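Shared Workroom Gallery – Kerero Centre

The Kerero Centre's ground-floor workroom is open to members and visiting groups from 9 in the morning on weekdays. It was refurnished last October and seats up to 40 when the side benches are in use. The gallery was last updated on February 25, 2019.

Furniture is not fixed to a plan. Groups are welcome to rearrange chairs to suit their work – tables should stay in place – and to return them at the end of the booking.

Round table and seating
A light wood table on the polished concrete floor, with a gold wire-frame chair on one side and office chairs nearby. A black box and a clear water bottle are on the tabletop.

Shelving and brick wall
White shelving stands along one side of the room, with a patterned plate on display and red brick behind the open shelf.
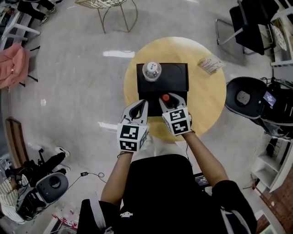
Bookings for the workroom are taken at the Toltari Street desk.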